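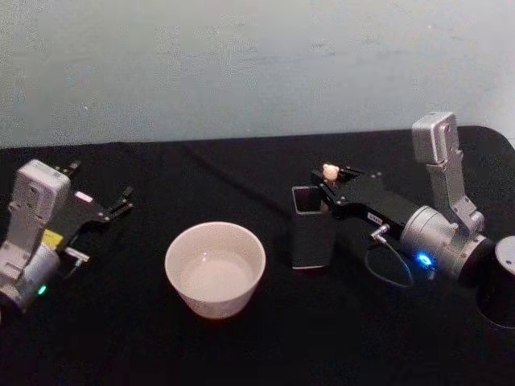 3.2 The problem of the nearly empty bowl

Anyone who has shared a kitchen will know the bowl that has been "finished". It has a little something left in it, too much to ignore and too little to want, and it is left on the table on the understanding that somebody else will decide what it is. Earlier work on domestic clearing-up has mostly dealt with full vessels, which people carry carefully, and empty ones, which they stack. The state in between has been treated as measurement error. We think this is a pity, as it describes most of the crockery in our own department.

For the present study we asked people to look at bowls standing on a table and say which of three things they would do: stack the bowl as it was, tip it out first, or leave it alone. The last of these was included on the advice of Tomoyo Ogura, who ran the pilot in the Garkden flats and found that tenants given only two choices tended to invent the third for themselves. After removing answers from people who admitted to not owning a bowl, we were left with 2,163 judgements.

The table was covered in black cloth throughout. Pilot tablecloths with a pattern had produced long and rather personal comments about the pattern. Black has its own drawbacks, chiefly lint, but it makes a pale rim easy to find and gives people very little to talk about. All other vessels were kept small and dark for the same reason.

Bowls were chosen from the kinds found in ordinary cupboards, with a preference for plain white. We did not attempt to standardise depth. The Prastetti survey did so and ended up with a set of bowls that no household in its sample would have bought, a point its authors make with some dignity in a footnote. Any bowl able to hold 200 ml without spilling when nudged was accepted, the nudge being given by the second author.
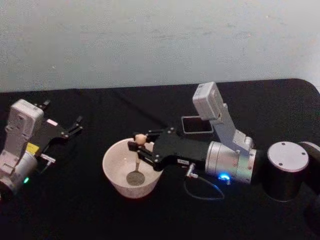
Colour at the base of a bowl is a poor guide to what is in it. People in the pilot were quick to say that they could "just see" whether there was water, and most of them then leaned over to check. The difficulty is worst where the sides are steep and the light reaches the inner walls more readily than the outside. In Figure 2 the speckled white bowl has pale inner walls, a shadowed outer side and, at the bottom, a round dark grey spot that could be a small puddle or something flat lying on the base. We have discussed this spot at two project meetings and minuted it once. For coding purposes it is entered as "residue, kind unclear", a category we had hoped not to need and now use freely.

The coding scheme itself follows Namboodiri, with two changes. First, a shallow layer of clear liquid is coded as liquid whether or not people call it "empty". Their word is kept in a separate column, which makes good reading. Secondly, we dropped the code for "soaking". In the Jerkska kitchens it was applied to anything that had stood in a sink overnight, and by April it covered a frying pan, most of the cutlery and a lunch box with its lid on. Soaking is an intention, and it can't be coded from a bowl.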